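Prutico open day at Dundlow, who else went?
Robots and Automation > Visits and Shows

marlpit_jen
Just got back and I'm still grinning. I'd have gone for the tour alone (the Belkadi hall is huge!), but it was the two-arm bench that had me. I stood there so long my tea went cold. 49 people in our group and hardly any pushing, so you could get right up to the rail.

oldcog
I was in the group before yours. Good day out, but I came away less sure than you. Two arms to deal with a pencil case? My grandson does it on the bus.

marlpit_jen
Ha, but does your grandson do it with two fingers on each hand? Pens roll and lids flop about. Give me that over another arm stacking boxes on a pallet.

tam_sidings
With Jen on this one. Small fiddly stuff is where it gets interesting. The talk beforehand said they'd logged 3,600 tries on the bench since March, and I'd have happily watched all of them.

oldcog
Tries, yes. I asked how many came good and got a long answer with no number in it. The welding cell next door has been running for years and had 46 people at most looking at it all day. That's proper automation.

tam_sidings
Fair question, and I'd like the number too. Still think you're being hard on them. Did anyone get close-ups?

Sililent
Evening all, glad so many of you made it over. Putting these up for Tam and anyone who couldn't come. The green and white marker is out on the table in the first one, and the black and red one is in the case in the other two.

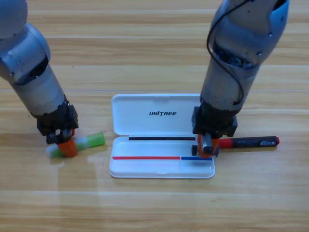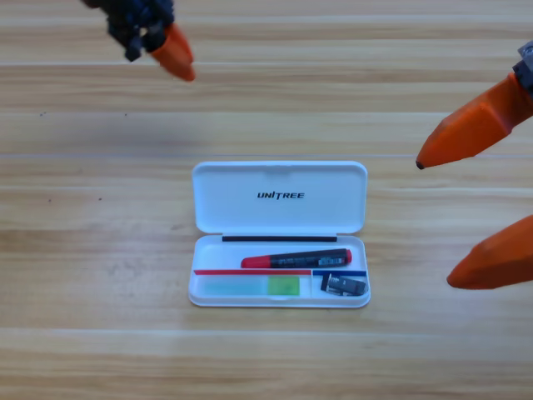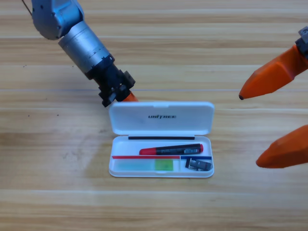 Houda Farouk
Bench demonstrator, Prutico
Posts: 1,008

oldcog, you asked me that one and you're right, I waffled. I'll ask Korkor Issahaku, who keeps the log, whether we can share the success rate. The welding cell is brilliant as well, no argument from me!

oldcog
Decent of you. I'll hold you to it.

marlpit_jen
Oh, lovely, thank you! Look at those orange fingers. Is there another open day planned? My sister wants to come.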